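Section 6 : Arrêt intempestif du bras (code 147)

Concerne la cellule Zudari, site de Birholm. À lire avant tout redémarrage.

Le défaut 147 = perte de signal pince en cours de mouvement. Le bras se fige, la pièce reste serrée. Ne pas réarmer tout de suite.

ATTENTION : pince sous pression même à l'arrêt. Mains hors de la zone tant que l'étape 3 n'est pas faite.

1. Arrêt d'urgence. Noter la position affichée au pupitre.
2. Couper l'alimentation, cadenasser.
3. Purger l'air. Attendre 34 secondes, montre en main.
4. Contrôler la gaine annelée sur toute la longeur. Pli marqué, fissure : on remplace.
5. Contrôler les rubans et films de protection. Tout bord décollé qui peut se prendre dans une articulation : recouper, refixer.
6. Contrôler le câble court sous la pince et son connecteur. Pas de traction dessus. 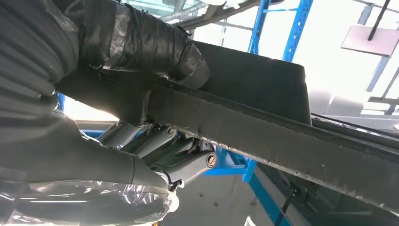 Maya Salameh signale que chez Moen le défaut est revenu deux fois après réarmement, connecteur pourtant enfoncé à fond, et demande s'il ne faudrait pas passer l'étape 6 avant la 4. Réponse : oui si le code tombe bras à l'arrêt. Sinon garder l'ordre, la gaine d'abord.

7. Remettre l'air, puis le courant. Jamais l'inverse.
8. Cycle à vide, vitesse réduite. Le 147 revient : stop, appeler Bodby.

Note : plus de 478 heures depuis le dernier contrôle de gaine, remplacer d'office même si elle parait bonne.

Note 2 : ne pas shunter le capteur de pince « pour finir la série ». La pièce peut être lachée sans alarme.

Fiche de défaut à remettre à Nisreen Haddadin avant la reprise, avec la position notée en 1.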